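Subject: Re: [wikel-users] Index rebuild slower after move to 2.x storage layout
Date: May 7, 2026

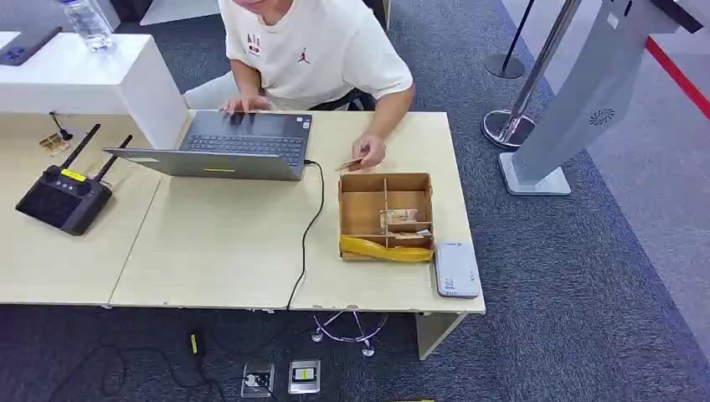

Replying to the list because two other people wrote to me off-list with the same symptom.

Quoting the earlier message:

> We moved our document store from the old flat layout to the
> paged layout in December. Reads are fine. The nightly index
> rebuild used to finish in 120 seconds and now takes 315. Same
> hardware, same document set, no change to the tokenizer.
> I have tried raising cache_pages and it makes no difference.
> Is this expected with the paged layout, or have I missed a
> setting in the migration notes?

It is not expected, and the migration notes are incomplete on this point.

The paged layout stores each document as a chain of pages. A lookup by key reads the head page and usually stops there, so your reads look normal. The rebuild walks the whole store in key order. In the flat layout, key order and disk order were the same thing, because the packer sorted before writing. The migration tool does not sort. It copies records in the order it finds them in the old free list, and on a store that has seen a few years of edits that order is close to random. Every step of the walk is then a seek.

This also explains why cache_pages did nothing. The rebuild touches each page once. A larger cache only helps if something comes back to a page it has already read.

To confirm it, run the layout report with the store closed:

wikel-stat --layout /path/to/store

Look at the line "adjacent successors." On a freshly packed store it should be near 100 percent. Our store at Mumari reported a single-digit value right after migration. If yours is high, stop reading, your problem is something else, and please post the full report.

If it is low, repack:

wikel-pack --sort=key --out /path/to/newstore /path/to/store

Notes on that command:

- It needs free space for a full second copy. It does not work in place, whatever the man page says. The in-place option was removed and the page was not updated.
- It preserves document revisions but drops tombstones. If you replicate with Ollent, let the replica catch up first, or deleted documents will come back on the next sync. I did this the wrong way round once and spent an evening removing them by hand.
- The sort uses the collation in the store header. Stores created before the collation field existed get plain byte order. That is fine for the rebuild, which uses the same rule.
- File ownership is taken from the user running the command. Check it before you swap the directories.

After the swap, run one rebuild by hand before handing it back to cron. The first run after a repack also writes the page map, so discard that timing and measure the second one.

On the question of whether the order stays good: it decays. New documents go to the end of the last segment, and an edited document that outgrows its pages is moved there too. With our edit rate a repack every few months is enough. A store that is mostly appended to, with keys that rise over time, should hardly need it.

One thing I have not been able to check. The Grīnberga patch changes the migration tool to sort during the copy, which would make the separate repack unnecessary for anyone who has not migrated yet. It applies cleanly against the current branch, but I have only run it on a small test store, where everything fits in memory and the order makes no difference to timing. If someone has a large unmigrated store and can spare a copy of it, results would be useful.

I will send a correction for the migration notes and the man page as separate patches. If you post your layout report, please include the segment size as well, as I would like to know if the default is too small for stores like yours.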